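Workshop notebook, Drundden building, ground floor
17/06/2022

Subject: key control, hook stand and tag colors

1. Purpose of entry

The present key arrangement at Drundden was reviewed following the request from the Sturkberg office that both sites use one method. The review was limited to keys in daily use. Keys held in the wall safe are covered by the November entry and are not repeated.

2. Condition before review

Daily keys have until now been left in the top drawer of the front desk. The drawer holds other items, and staff have had to search it at the start of most shifts. The key to room 866 was reported missing on two occasions this spring and was found both times at the back of that drawer. No locks were changed.

3. Stand

The stand selected is a black metal piece with an oval tray for a base, a center post and a crossbar with four hooks. It takes up little space and may be moved to the front desk without any fixing. The raised rim of the tray should keep loose keys from sliding off – a complaint made about the flat dish at Sturkberg.

Four hooks are fewer than the number of rooms served. It is therefore proposed that hooks be assigned by area and not by room:

Hook 1: front entrance and lobby
Hook 2: workshop and stores, including 374
Hook 3: offices, including 866
Hook 4: visitors and contractors

The tray is reserved for keys returned after hours, to be hung by the first person in the next morning.

4. Tags

Plastic tags in several colors are on the ring at present. The colors were never written down, and the two of us gave different answers when asked what yellow stood for. Until a list is agreed, the color of a tag is not to be relied on and the written register is to be followed.

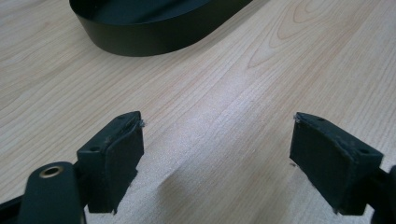
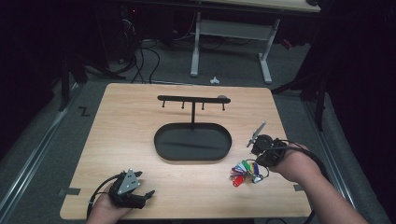 Farzad Parsa

5. Observations

The stand was looked at on the light wood table before any decision on its final position. The dark finish stands out well against a pale surface, and the same may be expected on the front desk, which is of a similar shade.

A full bunch on one hook is not recommended. The tags fan out and would probably cover the neighboring hook. Separate small rings are preferred, with no more than three keys on each. P. Pakzad holds a packet of rings from the Khosravi order and has agreed to release them.

The padlock key stamped 2888 has no entry in the register. It does not belong to any lock on the ground floor. Parviz Pakzad believes it came with the Vivar cabinets, which were removed before either of us was assigned to this building. It is to be kept apart until this is confirmed.

6. Actions

Parsa: draft the color list and send it to Sturkberg for comment.
Pakzad: split the bunch onto small rings; check 2888 against the cabinet paperwork.
Both: correct the register under stock number 3152, where the stand is still listed as a letter tray.

The drawer remains in use until the rings are ready. The spare for 374 is signed out to Pakzad over the weekend.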